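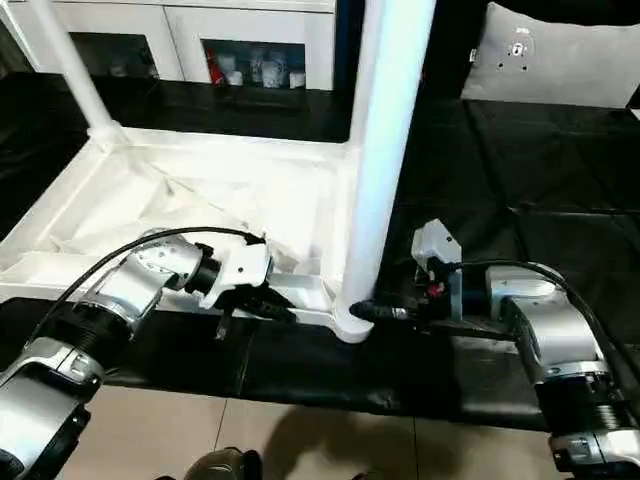 Newsletter > Practice Notes > Civil Appeals

Preserving the Record Before You Need It

Oct 1, 2026

Most of the calls we get at Hornero about a possible appeal come in the week or two after a judgment, when everyone is tired and a little sore and the client wants to know what can be done. We are always glad to hear from you, and we'd never want anyone to put off calling. But so much of what an appeal can become has been settled by then, and it was settled months earlier, on some slow afternoon when a lawyer either did or did not say an objection out loud.

So I would like to spend this month's column on the record, which I know is a dry subject (my family has asked me to stop bringing it up at dinner).

Let me start with motions in limine, where I see good trial lawyers get caught. You file the motion, you argue it well, the judge denies it, and you sit down feeling that you've done your part. In many courts, you haven't. If the ruling was tentative, or the judge said something like "let's see how it comes in," you will usually need to object again when the evidence is offered in front of the jury. Some courts are more forgiving when the ruling was plainly final, but I would not want to build a client's appeal on my memory of how final it sounded. Stand up, say "renewing our earlier objection," give the ground in a few words, and sit back down.

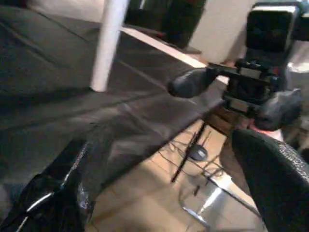 The ground matters, by the way. A bare "objection" may keep very little for later, and an objection on one ground generally won't save a different one. If you think the testimony is both hearsay and unfairly prejudicial, say both.

Then there is the offer of proof, which gets forgotten in the rush more than anything else on my list. When your own evidence is kept out, the reviewing court has to be able to tell what it was and why it would have mattered. A short statement from counsel is often enough, though with a live witness I like to ask for a few minutes of questions and answers outside the jury's hearing. Judges grumble, and then most of them let you do it.

Please watch your sidebars, too. I once worked through a transcript of 1,762 pages in which 17 separate conferences were marked "off the record," and at least one of them held the ruling we most wanted to challenge. If it happened off the record, ask to put a summary on the record at the next break — before lunch, if you can manage it, while everyone still agrees on what was said. The same goes for jury instruction conferences held in chambers. Bring your proposed instruction in writing and make sure the refused version gets filed.

Exhibits used only on a screen deserve a word as well. Give each one a number, and check before the jury goes out that the clerk has a copy of every one.

We've put all of this on a one-page checklist for the trial binder. Reply to this newsletter and we'll send it along. Our December column will take up post-trial motions and the deadlines that go with them, so if you have a question on that subject, send it over and I'll try to work it in.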